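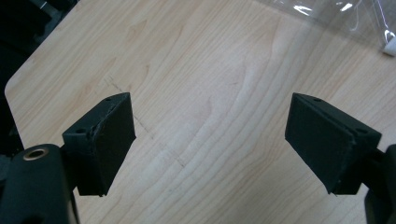

Severyn Stelmakh and Roksolana Stasiv
September
Supervisor: Graham Oakley

Home | Projects | Reports | Workshop | Contact

Care and Refinishing of a Pale Wood Tabletop: Project Report

1. Scope

The report covers the surface condition of one study-room tabletop and the finish chosen for it. The table is used for drawing, model assembly and group work. The department asked whether the top should be sanded back completely or cleaned and recoated. Legs and underframe were excluded.

2. Condition of the surface

The wood is light, with a maple-like appearance. The species was not confirmed and is called "pale hardwood" in our worksheets. The grain runs in long curved bands of cream and light tan, with a few darker amber streaks. The streaks are treated here as natural color variation and were left out of the damage record.

Faint, thin, dark scratch marks cross part of the top diagonally. A fingernail drawn across them did not catch. Under a desk lamp held low to the surface they were easier to find than under the ceiling lights, and all later inspections were done with the lamp.

The corner is rounded and the edge is smooth. Sanding a rounded edge by machine tends to flatten it, so the edge was assigned to hand work only.

3. Test method

Tests were made on offcuts of a similar pale wood supplied by Yurii Zhuravel from the Fumside workshop. Each offcut was scratched with a steel scribe, wiped with a damp cotton cloth and left overnight. Two finishes were compared:

Baton, a clear water-based coating.
Ridalano, a hardening oil.

Half of each offcut was abraded with 600 grit paper before coating. The other half was cleaned only. The first coat was left for 40 hours before the second was applied. A drop of black tea was placed on each finished half and wiped away after 10 minutes.

4. Results

The oil darkened the wood and gave the amber streaks more contrast. It also made the scribed lines darker on the halves that had not been abraded. The water-based coating changed the color very little. Neither finish held a tea stain that could be found under the lamp.

Abrasion with 600 grit reduced the haze left by cleaning but did not remove the scribed lines. Their depth was not measured. A coarser paper was tried on a spare offcut and left cross-grain marks on the curved figure, where the direction of the grain changes within a short distance.

5. Recommendation

Clean the top, abrade lightly by hand, and apply two coats of Baton. The scratches will remain faintly visible. Full sanding is not recommended at the present level of wear. The oil can be reconsidered if a darker color is acceptable to the department.

6. Limitations

The offcuts were flat and had square edges. Behavior of the coating on the rounded corner is therefore untested. The scribed lines may also differ in depth from the marks on the table.

Olesia Palamarchuk checked the worksheets and corrected the drying log.

Related reports
Bastos Stool: Joint Repair
Drying Times for Water-Based Coatings
Lamp Angle and Scratch Inspection
Edge Wear on Drawing Boards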